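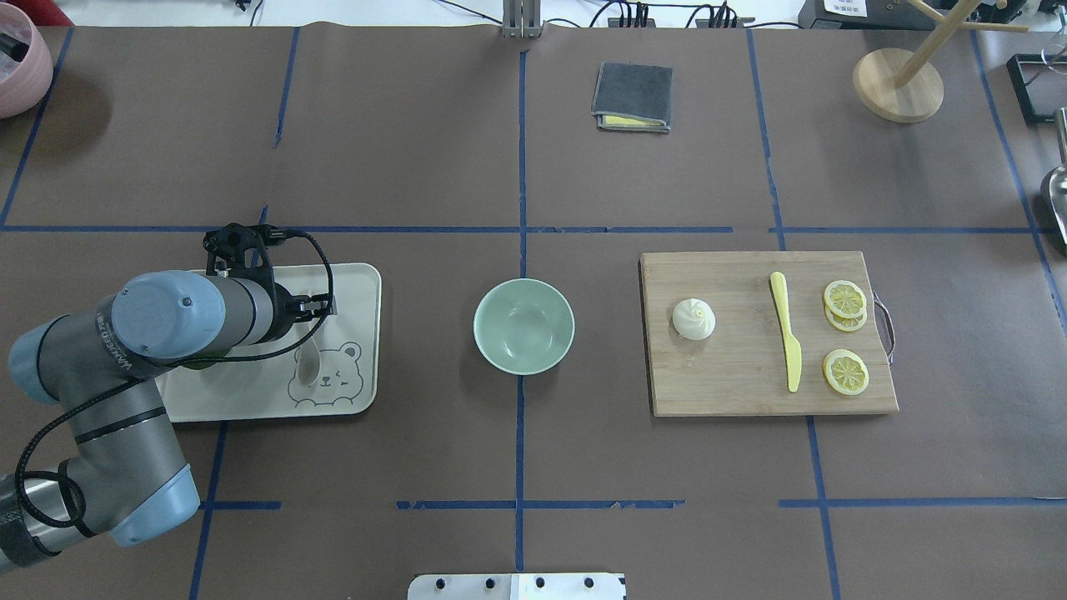 Sourdough by post: your questions

Hello! I'm Noemí and I run Paiva, a small starter-by-post outfit in Sterkstead. I get the same handful of emails every week, so I've put my replies in one place (last tidied up Sep 5, 2025).

My starter arrived flat. Is it dead?
Almost certainly not! It's had a rough couple of days in a van. Feed it, leave it somewhere cosy and give it 2 days before you panic. Priit at the Ikance bakery once revived one he'd forgotten about since February.

How much do I feed it?
I go by weight: equal parts starter, flour and water. My own jar sits at 168 g after a feed, but that's only the size of my jar.

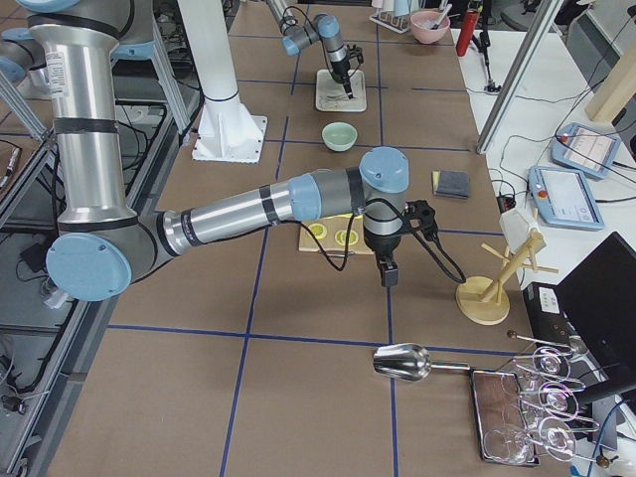
Shaping is the bit people write to me about most, usually after a loaf has spread out like a cowpat. Flour your hands, not the dough, and drag it towards you so the top goes tight. If you like to turn it out onto something first, a small, white rectangular plate or platform like the one on the table at the back there would do for rolls, but a big loaf wants the bare worktop.

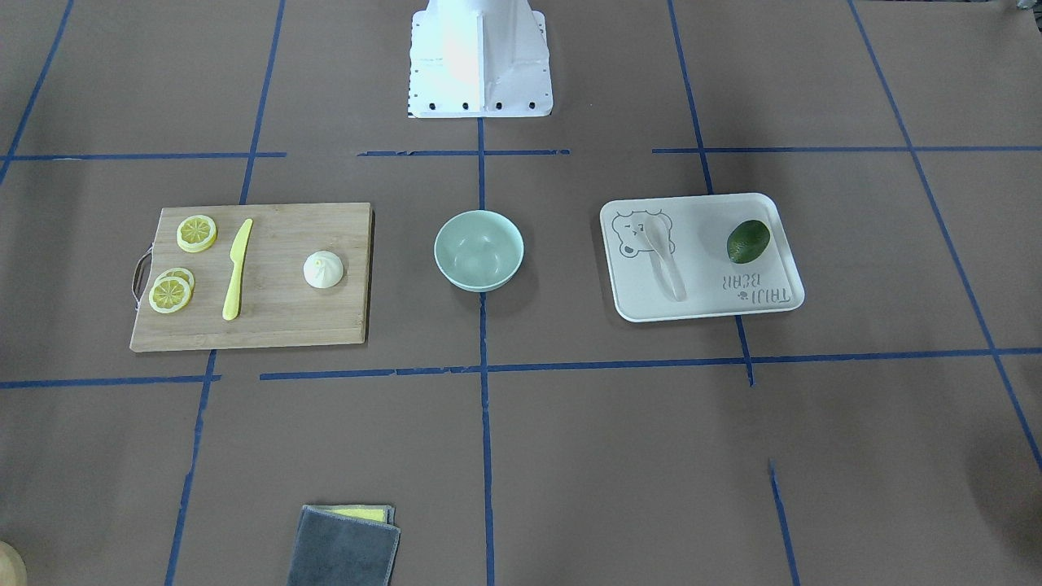 Can I use plain flour?
You can, though the loaf will be softer and won't rise as high. I'd mix it half and half with strong white.

Do you send abroad?
Sorry, no. Customs and live cultures don't get on, and I've had 2 parcels come back in a state I'd rather not describe.

What does it cost to bake one loaf?
Depends on your oven, and I've never worked mine out. Flour's the main thing.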